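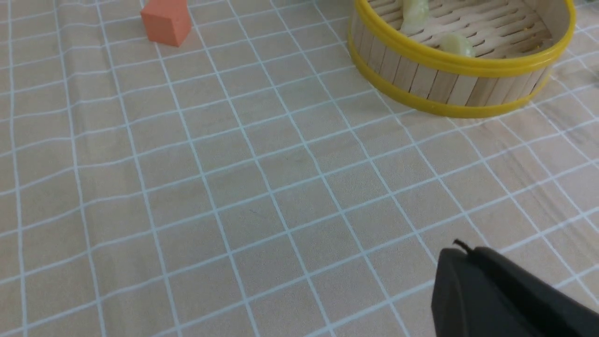
How to Get Wax, Grease and Tea Out of a Cotton Tablecloth

Posted by Florante Catacutan, 2026-10-19

Most table linen gets thrown out over stains that would have come out with a little patience. The steps below work on plain or printed cotton and on most cotton blends. For silk, wool or anything with beading, take it to a cleaner.

Before you start, look for the care label and test a hidden corner of the hem. Dab on whatever you plan to use, leave it for 11 minutes, and blot with a white rag. If color comes off on the rag, stop there.

Candle wax

Put the cloth in the freezer until the wax is hard, then lift it off with a dull knife. Lay paper towels over and under the mark and press with a warm iron, no steam. Move to a clean patch of towel every few seconds. Colored wax may leave a tint – treat that as a dye stain afterward.

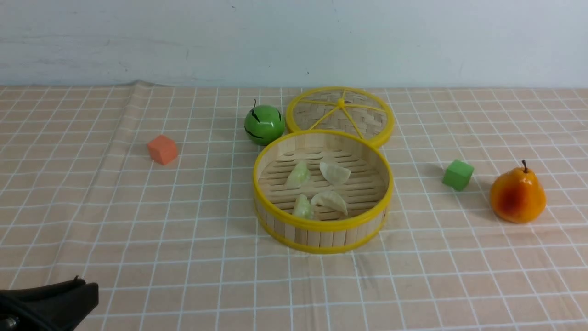

Grease and oil

Blot, don't rub. Cover the spot with cornstarch and leave it for at least an hour. Brush it off and work in a few drops of plain dish soap with your fingers. Let the soap sit, then rinse from the back of the cloth in the warmest water the label allows. Old oil stains can take 3 rounds. Soy sauce goes differently: cold water first, then the soap.

Tea and coffee

Rinse under the cold tap right away if you can. For a dried stain, soak the cloth overnight in a bucket of cool water with a scoop of oxygen bleach. Read the packet for the amount, as it varies. Ayuba Sowah wrote in last May to say he does the soak in the bathtub for long cloths, and that works fine.
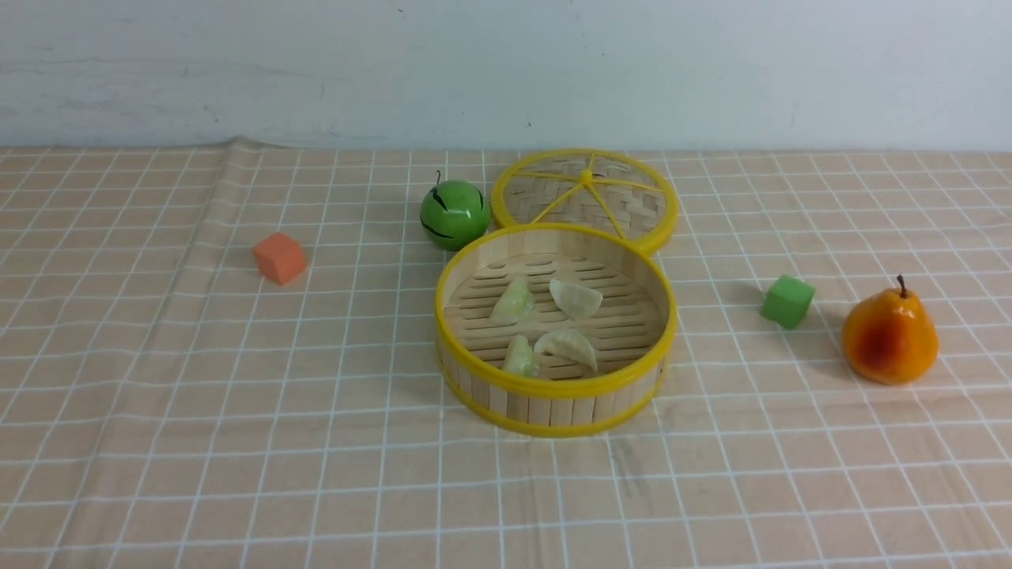
Washing and drying

Wash the cloth alone or with other light things. Check each stain while the fabric is still wet. If you can see any trace, repeat the treatment and keep it out of the dryer, where the heat will set it.

Hang the cloth over two lines so the middle doesn't sag, and pull the edges straight. Iron it slightly damp, wrong side up, starting from the center. Fold it loosely or roll it on a cardboard tube for storage.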